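Course handout, Unit 4: Blessing and dressing of cords and cloths
Flondell School of Folk Practice, 25th January

In this unit we study how a band of cloth is prepared for protection work. The Dutska tradition uses red thread, and the Hopkin manual prefers plain cotton. Please read both before the lesson.

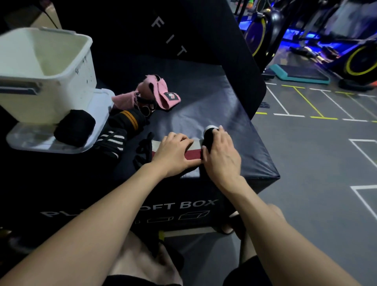 Dressing means to put oil on the cloth with the fingers while you say your wish. Use only a few drops. Lay the band flat before you start, like the red-and-white one under the spread left hand, and keep it pressed so that it does not fold. Work toward yourself to draw something, and away from yourself to send it off. Students of Plindura oil should let the cloth rest for 16 hours.

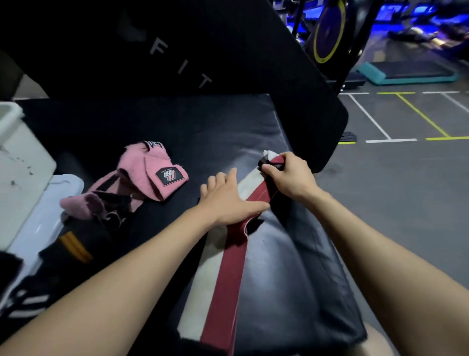
Can I dress the same cloth a second time?
Wait until the first wish is finished, then wash the cloth in salt water and begin again.

For next lesson: bring one candle and your notes on knots.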